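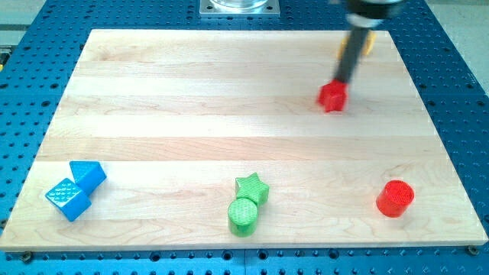

Informe de avance para el programa Lestham: puesta a punto de la célula de clasificación

Periodo: hasta diciembre
Responsable: Anežka Hudec
Destinatario: Heino Sakalauskas, Fundación Plesmont

La célula ya trabaja con la rutina nueva y estamos muy contentos con cómo va. En el informe anterior contábamos que el tablero se desplazaba un poco al final de cada turno y que eso nos obligaba a repetir la calibración por la mañana. Ahora va sujeto a la mesa azul perforada con pernos en las esquinas del borde delantero, y la ronda de agrupar piezas por color (los azules a la izquierda, los verdes en el centro, los rojos a la derecha) se ha convertido en nuestra comprobación diaria. La estrella roja es la pieza más exigente, porque según por dónde la tome la pinza llega girada a su sitio, y por eso la usamos para ajustar el cierre.

Mantenimiento realizado

Revisamos el apriete de toda la tornillería de la mesa y cambiamos dos insertos roscados que estaban pasados de rosca. También sustituimos las almohadillas de la pinza, que llevaban 28 días de uso y empezaban a brillar en la punta. Las nuevas, del taller Krajewska, son algo más blandas y agarran mejor los cilindros. ¡Se nota desde el primer ciclo!

La rutina de arranque queda así: limpiar el tablero con un paño seco, pasar la llave por los pernos, llevar el brazo a la posición de origen y lanzar 20 ciclos a velocidad reducida. Si alguno falla, se repite la calibración antes de subir la velocidad. Todo se anota en la hoja colgada junto al armario eléctrico.

Pendiente

Queda por resolver un pequeño juego en la muñeca del brazo, que solo aparece en los movimientos rápidos. Wolitz nos ha enviado el procedimiento de ajuste y lo aplicaremos en la próxima parada. Después haremos una prueba seguida de 200 ciclos, sin intervención, y les mandaremos el registro completo con los fallos marcados.

Del presupuesto de repuestos falta por gastar la partida del segundo juego de almohadillas. Pedimos permiso para adelantar esa compra, ya que el taller cierra unas semanas a principios de año.

Anežka Hudec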